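Alte Predigten und Gemeindebriefe abschreiben

Legen Sie für jede Handschrift eine eigene Datei an und tragen Sie oben Fundort, Blattzahl und Verfasser ein, soweit bekannt. Scannen Sie die Blätter mit 300 dpi, auch die leeren Rückseiten.

Lesen Sie zuerst eine ganze Seite durch, ohne zu schreiben. Bibelstellen helfen beim Einlesen, weil der Wortlaut meist bekannt ist.

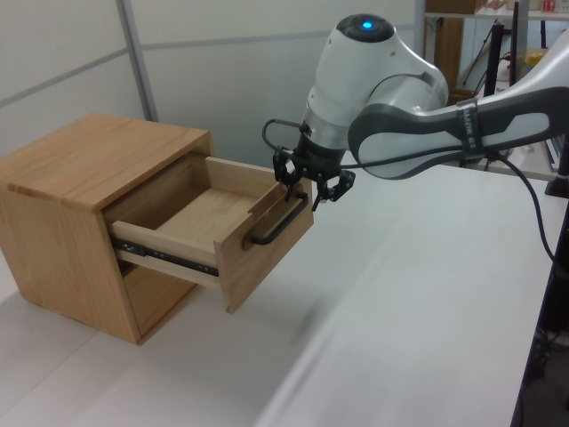 Übernehmen Sie Zeilenumbrüche und Schreibweise genau. Aufgelöste Kürzungen stehen in eckigen Klammern, unsichere Wörter bekommen ein Fragezeichen. Bei den 23 Briefen aus Fokstead haben wir zusätzlich die Randnotizen nummeriert.

Stand: März 2021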